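Carkach plastic tumblers, reviewed

I bought the Carkach tumblers in March to replace the glasses my kids kept breaking. Ten months on they get used at every meal, plus most evenings for milk. The walls are thick enough that the cup doesn't buckle when a small hand squeezes it, and the rim is smooth. 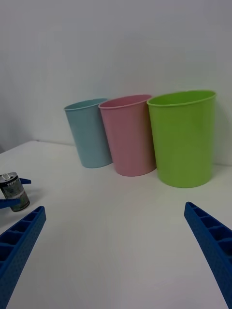 Light blue, pink and lime green cups.

Washing is easy by hand. In the dishwasher they flip over unless you wedge them in – mine go on the top rack between the mugs. Tomato juice left overnight stained one slightly, and baking soda took most of it out.

My main complaint is stacking. Two cups pushed together hard will stick, and you need warm water to get them apart. The Florberg set I had before didn't do this, but it cracked within a year.

I would buy them again for kids. For guests I still use glass.

Vaida Avotiņš, January 2010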